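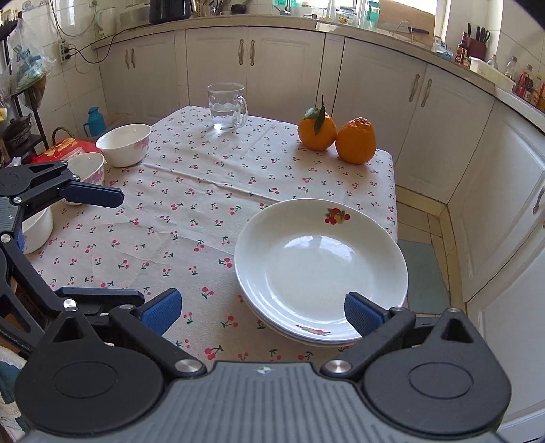 Bowls left, plates right, cherry cloth with a crease in it.

Can a machine clear your kitchen table yet? How to find out in an afternoon

Short answer – bits of it. Long answer depends on the table, the plates and how much patience you've got. This is the test we use at Nillwood, cut down so you can do it in an ordinary kitchen with two grippers and no lab.

What you need

A table you can walk round. A cloth. A stack of plates, a few bowls, one clear glass mug with some water in it, a bit of fruit. Nothing you'd cry over. A notebook, paper is fine.

Step 1. Lay the table badly

Don't tidy it. Leave the folds in the cloth. A long crease is just the sort of thing that catches a finger pad, and a cloth that moves takes everything with it. Printed pattern is good too, cherries, flowers, whatever. Plain white is cheating.

Step 2. Do it by hand first, with the grippers

Hold one in each hand and clear the table yourself. Slow. You'll find out quickly what two fingers can't do. Write down every time you want a thumb.

We do 50 goes of each job before letting the arm near it. Boring but worth it. The Andolholm set we train on has 3334 goes in it, and it still gets stuck on a bowl the wrong way up.

Step 3. Start with the fruit

Easiest thing on the table. Doesn't slide much, doesn't chip. Oranges with the leaves still on are a bit harder – go for the body of the fruit and let the leaf fold. If the machine can't manage an orange stop here and check your grip force.

Step 4. Bowls

Pinch the rim, one finger in, one out. Lift straight up, then across. Tilting early is how you lose them. Leave a gap between bowls or the fingers wont fit.

Step 5. Plates

The hard one. A stack is much worse than a single plate. Top plate only, slide it a little way over the edge of the one under it, then pinch. Shiny plates by a window will confuse the camera, so try again with the blind down and note the diference. Giáp (our arm software, free to download) has a setting for glare. It helps a bit. Not loads.

Step 6. The glass mug

Leave it till last. Clear glass, clear water, the camera sees the cloth straight through it. Go for the handle if you can find it. Two tries, then move it by hand and carry on.

Step 7. The cloth

Skip it. Seriously. Folding a tablecloth is its own page, see Urton part 2.

Scoring

One point for each thing moved and put down the right way up. Half if you had to help. Nothing if it spilled. Note the time as well, a person does this in a couple of minutes and the arm won't.

So would I let one do my table every night? No. Fruit and bowls, yes, if I'm in the room. Plates one at a time. Glass, not yet.

Last updated August. Parts list and blank score sheet are on the downloads page.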